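Pesquisador(a) associado(a): cadeias de fornecimento e devida diligência

A Sevitz procura uma pessoa para reforçar a equipa que acompanha a conduta de empresas europeias nos países onde compram matérias-primas. O contrato é de 100% do horário, com início em outubro e duração de 2 anos, renovável.

O trabalho centra-se no setor alimentar, em particular no tomate transformado. A pessoa selecionada vai ler relatórios e contas, seguir participações acionistas e preparar entrevistas com trabalhadores sazonais e sindicatos. 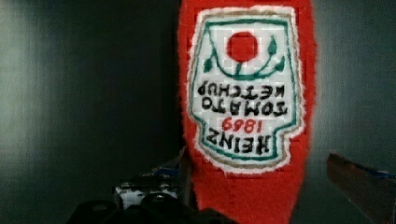
Kaj Hedegaard: Convém que os candidatos saibam que metade do trabalho é esperar por respostas de empresas. Na investigação sobre a Ornix enviámos 124 pedidos de esclarecimento e muitos tiveram de ser repetidos. Quem só gosta de trabalho de campo vai aborrecer-se.

O relatório sobre a Ornix, com 178 páginas, serve de base à nova fase do projeto. Falta verificar os contratos com a Hafþórsson e perceber quem responde pelas condições de alojamento nas explorações de Dusodby. A pessoa contratada ficará com esta parte e redigirá o capítulo correspondente.

Requisitos:
Licenciatura em direito, economia, ciência política ou área próxima
Experiência em investigação documental
Português e inglês fluentes, falados e escritos
Disponibilidade para viajar

Valoriza-se o conhecimento das linhas diretrizes da OCDE e a leitura de uma língua nórdica.

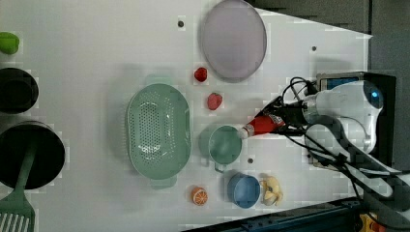
As candidaturas são avaliadas em duas fases. Na primeira lemos o currículo, a carta de motivação e um texto da autoria do candidato, publicado ou não. Na segunda há uma entrevista e um exercício escrito, que parte de um artigo de cozinha corrente: um escorredor oval verde-menta, com as pegas curtas e os furos em filas, serve perfeitamente. Pede-se ao candidato que indique por escrito que documentos procuraria para chegar do retalhista ao fabricante. O exercício é feito à distância e pode consultar-se qualquer fonte pública.

O prazo termina a 3 de agosto de 2021. Os documentos devem seguir num único ficheiro PDF, através do formulário da página de recrutamento. Só serão contactadas as pessoas chamadas à segunda fase.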